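Course Handout 6
Floating Work Platforms and Small Workboats: Stability, Loading and Transport

Purpose of this handout

This handout supports the sixth session of the certificate course in inland marine equipment. It covers the stability of small floating work platforms, the effect of deck loads, the use of temporary supports (spuds and anchors), and the preparation of a platform for road transport. Students are expected to have read Handout 5, on hull forms and buoyancy, before attending. The terms displacement, freeboard and draft are used here without further definition.

1. Weight, buoyancy and the two centers

A platform floats at the level where the weight of water it displaces equals its own weight together with everything on board. The total weight acts downward through the center of gravity, G. The supporting force of the water acts upward through the center of buoyancy, B, which lies at the center of the underwater volume.

When the platform is level and at rest, G and B are on the same vertical line. When it heels, the shape of the underwater volume changes and B moves toward the low side. The horizontal distance between the two lines of force is called the righting lever. So long as the lever tends to bring the platform upright, the platform is stable at that angle.

For small angles of heel, a vertical line drawn through the new position of B crosses the centerline of the platform at a point known as the metacenter, M. The distance from G to M is the metacentric height. A platform with G below M will return to upright after a small disturbance. A platform with G above M will not remain upright, although it may come to rest at an angle, a condition known as loll.

2. The effect of beam

Wide platforms have a large metacentric height. Initial stability increases very quickly with beam, and a modest increase in width may permit a considerably heavier crane or excavator to be carried. Students should note, however, that a wide, shallow hull with little freeboard may lose its stability abruptly. Once the edge of the deck goes under water, the waterplane narrows and the righting lever begins to fall. The angle at which the deck edge is immersed should be known for every loading condition.

The Cluda platform used in the practical sessions has two side hulls joined by a center deck. The separation of the hulls contributes more to its initial stability than their volume does. The space between the hulls must be kept clear of debris and weed. Material caught there adds weight that is not recorded in the loading sheet, and it increases resistance when the platform is under tow.

3. Deck loads

Every load placed on deck has three effects, which are to be calculated separately and then combined.

First, the load increases the displacement, so that the platform sinks bodily and loses freeboard. Second, the load moves G toward its own position, usually upward. Third, if the load is placed away from the center of the deck, it produces a list or a change of trim.
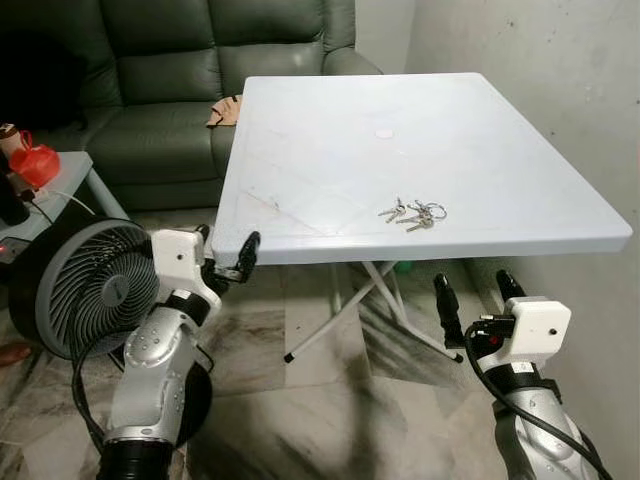 A convenient way to begin any loading calculation is to set out the deck plan at reduced scale and move small weights over it. The method requires no special equipment. A plain folding table will serve as the deck, and an everyday object such as the small bunch of keys near the front edge of the white tabletop may stand for an off-center load. The student marks the center of the deck, measures the distance to the load in both directions, and records the two distances before any arithmetic is attempted. Errors in the measured lever are far more frequent than errors in the multiplication that follows.

The heeling moment is the weight of the load multiplied by its distance from the centerline. The trimming moment is the weight multiplied by its distance from the midpoint of the length, which is sufficiently accurate for the rectangular hulls treated in this course. Moments to port and to starboard are entered in separate columns.

Worked case. A pump set weighing 385 kilograms is placed 2 meters to starboard of the centerline. The heeling moment is 385 x 2 = 770 kilogram-meters to starboard. A crate of fittings weighing 125 kilograms is then placed 4 meters to port. Its moment is 125 x 4 = 500 kilogram-meters to port. The net moment is 270 kilogram-meters to starboard, and the platform will list to starboard until the crate is moved outboard, the pump set is moved inboard, or ballast is added on the port side.

Students should repeat the case with the pump set placed 1 meter to starboard and state the direction of the resulting list.

4. Suspended loads

A load hanging from a crane acts as though its weight were located at the head of the jib. This is true from the moment the load leaves the deck, however small the lift. Raising the load further makes no difference to its effect on G as long as the jib does not move. Raising the jib, by contrast, raises the effective position of the weight.

The rise of G on lifting may be considerable. A platform that is comfortable with a heavy load on deck may be unsafe with the same load suspended. The stability calculation for lifting work is therefore always carried out with the load at the jib head and the jib in its least favorable position, generally at right angles to the centerline and at the greatest radius permitted.

5. Free surface

Liquid in a partly filled tank moves to the low side when the platform heels. The effect is equivalent to a rise in G and depends on the breadth of the tank far more than on the quantity of liquid in it. A shallow layer of water across the full width of a hull is a serious hazard. A tank that is completely full, or completely empty, has no free surface.

The Storkora ballast arrangement described in the lecture divides each side hull lengthwise into two compartments. Dividing a rectangular tank in this way reduces its free surface effect to one quarter of the original value. The dividing bulkhead must be watertight; a bulkhead with open limber holes offers slight protection, as the water will pass through it during a slow roll.

Bilges are to be sounded before work begins and at each change of shift. The soundings are entered in the deck log, including those that show no water.
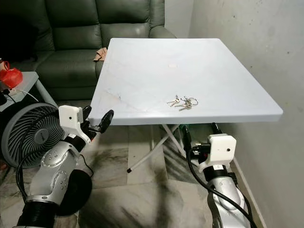
Where a sounding shows an increase with no known cause, lifting work is suspended until the source has been found. Pumping alone does not satisfy this requirement. The condition of hatch seals, vent heads and hull penetrations should be examined first – these account for most of the cases seen in sheltered water.

6. Spuds and anchors

Spuds are vertical posts lowered through the platform into the bed. They hold position and resist the horizontal forces of digging. Unless the platform is designed to be jacked clear of its floating draft, spuds should not be relied upon to carry its weight, and they should not be counted in the stability calculation.

The following points are to be observed:

Spuds are lowered one at a time, with the operator in view of the post.
The platform must be free to rise and fall with the water level.
Spud pins are removed only when the weight of the post has been taken by the winch.
No person stands between the spud well and the winch while the wire is under load.
All spuds are fully raised and pinned before the platform is moved.

Where the bed is rock or very soft mud, anchors are preferred. Four anchor lines are led from the corners, crossed or uncrossed according to the direction of the current. Lines crossing a navigation channel must be slackened to the bed when other craft pass.

7. Preparation for road transport

The removal of a platform from the water is a separate operation with its own plan. Ballast is discharged and the compartments are opened for inspection. Weed and mud are cleared from the hulls at the launching place, in accordance with local rules on the movement of aquatic plants. The hydraulic system is brought to rest, residual pressure is released, and open couplings are capped.

The weight on the trailer is seldom the weight given on the builder's plate. Added equipment, retained water and mud may all contribute. The Trandex trailer available to the course is fitted with load cells on each axle, and students will be asked to compare the readings with their own estimates. In the last practical session, the difference for one side hull was 67 kilograms, the greater part of which was water held in a compartment recorded as dry.

Lashings are attached only to the marked points. Handrails, cleats and hose guards are not lashing points. After a short distance on the road the vehicle is stopped and every lashing is checked again.

8. Preparation for the next session

Students should bring a completed loading sheet for the Akande barge, using the deck plan distributed in the lecture. The sheet should show three conditions: light, loaded on deck, and lifting over the side. Freeboard is to be stated at all four corners in each condition. Levers are given to the nearest tenth of a meter and weights to the nearest kilogram.

Answers to the exercises in sections 3 and 5 of the workbook will be reviewed at the start of the session. Reading for the session is the workbook chapter on towing, beginning on page 51, with particular attention to the placing of the tow point and its effect on heel. Loading sheets are handed in before the reading is discussed.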